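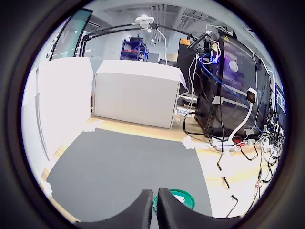
Dark gray mat, taped at the corners.

Week 2 — household waste and sorting. Notes from Tue 3 October, read before section

Last time: why cities started charging by the bag. Recap on p. 30 of the reader, skip the appendix.

Main terms
Residual = what's left after sorting. Contamination = wrong stuff in the right bin. Different from litter!! People mixed these up on the quiz.

Case: Dinura. Small town, 3,253 households, switched to separate food scraps pickup. 337 dropped out in the first year. Reasons given — smell, stairs, no room under the sink. Price hardly came up. Compare Hung, same truck schedule but buckets handed out free, far fewer dropouts. Is it the bucket or the town? Can't tell from two cases, don't write that you can.

Lids and small plastics: too light for most sorting lines, fall through the screens. Some towns say leave the lid on, some say take it off. Check local rules, they realy do differ.
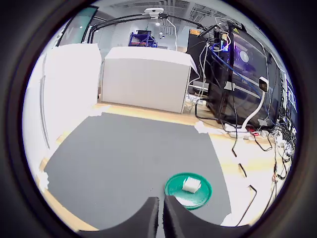 Shuk-fan Tsang objected that dropout counts miss the households that keep the bucket and never put it out, so Dinura may look better then it is. Fair point. Add to your notes under "measurement".

For next week
Read the Clandura chapter, first half only. One paragraph on who pays when a load gets rejected — hauler, town or resident. Bring on paper.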